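Open mic sign-up list: how do we stop the same people reading every month?

Posted 3/11/19 in Readings, Slams and Open Mics

backrowmumbler

I help run a monthly poetry night in the back of a coffee place in Karaki. We call it the Rostico, after the brand of espresso machine that used to drown out the second stanza of everything. We've been going long enough to have regulars, and the regulars are now my problem.

Sign-up is a clipboard on the counter. Doors open at seven, and by two minutes past the list is full of the people who were leaning on the glass at ten to. Same names, same order, and in one case the same poem. It is a long poem. It has a river in it. I could recite it for you now, including the cough.

Meanwhile new people show up at twenty past, look at the full list, buy a muffin and leave. A couple of them have told me they'd been working up the nerve for weeks. We can't add more slots, the owner wants the chairs up by half past nine and he is right to want it.

I've thought about a lottery, an online form, and moving to another town. Has anybody changed the sign-up at an established night without causing a revolt? Also, does anyone enforce a time limit, and with what? We have a limit on paper. The paper is under the clipboard.

4 replies hidden by moderator (off topic: muffins)

Inkwell_Drandar

We went through this at the Drandar library night and came out the other side with most of our friends. What we do now is a split list. Half the slots go in a hat at the start of the evening, anyone can put a name in, regular or not. The other half are held for people who haven't read in the last 2 months. If the held half doesn't fill by quarter past, whatever's left goes in the hat too, so the regulars have something to hope for.

Tell people before you change it. We announced it at the April night for a May start, and by May the complaining had mostly worn itself out. If you spring it on them at the door you'll get the whole argument at once, in front of the new people, who will then buy a muffin and leave.

A few things we learned the slow way:

Draw the whole order at the start and write it up where everyone can see it. If you draw one name at a time the nervous ones spend two hours feeling sick and hear nothing anyone else reads.

Don't put a first-timer first. Put somebody solid up first, then a new reader third or fourth, when the room has warmed up and the late people have finished dragging chairs around.

Give one of your regulars the job of opening. It costs you a slot and buys you an ally. Ours was the loudest objector and he is now insufferable about how well the system works.

As for the time limit, ours is five minutes including the introduction. The "including the introduction" part did more for us than anything else in the rules. We had readers who'd spend four minutes explaining a haiku. Somebody in the front row holds up a yellow card at four minutes and a red one at five. At five and a half the host starts clapping, and everybody joins in, and it's surprisingly hard to read through applause. One man managed it.

stanza_and_deliver

just use an online form. opens at noon on the day, closes when its full. we get 68 people on the mailing list and no clipboard drama. the ones who dont do computers can phone the cafe, the cafe loves that (they do not love that)

backrowmumbler

Thank you both. I worry a form would fill at one minute past noon with the same names, only faster. The hat I like. I have several hats.

plainverse

I've hosted in three towns and I'd go along with most of what Inkwell_Drandar says, with a grumble or two.

Holding slots for people who haven't read lately is good. Holding them for "new voices" in those words is bad, as we found at the Ristis Arts Shed. We put it on the poster and it turned into a debate about what counts as new. A woman who had published 862 poems on her own blog argued that she'd never read any of them aloud and so was as new as they come. She had a point and she got the slot. She also went over time.

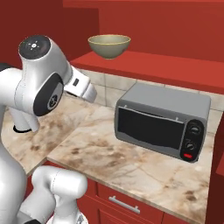 Keep the rule to something you can look up. Keep a notebook with the date and who read. Then when somebody says they haven't been on in ages you can turn to the page, which ends the conversation more kindly than you saying it yourself.

On time limits, I'd try counting words instead of minutes. We ask for a maximum of 1,000 words, all pieces together, and people can check that at home before they come. Very few poets can judge five minutes. Every one of them believes they read slowly and with feeling, and then they get nervous and either gallop or stop dead between lines to let it sink in. Keep the yellow card as well, though, for anyone who wanders off the page.

And the river poem. Every night has one. At ours it was a lighthouse. I asked the man, in private and over a drink I paid for, whether he'd consider being our featured reader one month, a full fifteen minutes, provided all of it was new work. He said yes and went quiet for two months writing it. Some of it was very good. The lighthouse came back as an encore, but by then people were fond of it.

One practical point about the hat: fold the slips the same way. We had a fellow who folded his into a sort of boat, and he got drawn four months running before the host admitted she liked the feel of it.

backrowmumbler

Going with the hat, the notebook and the featured slot for the river. I'll announce it at the next one and stand near the exit. Will report back after the May night.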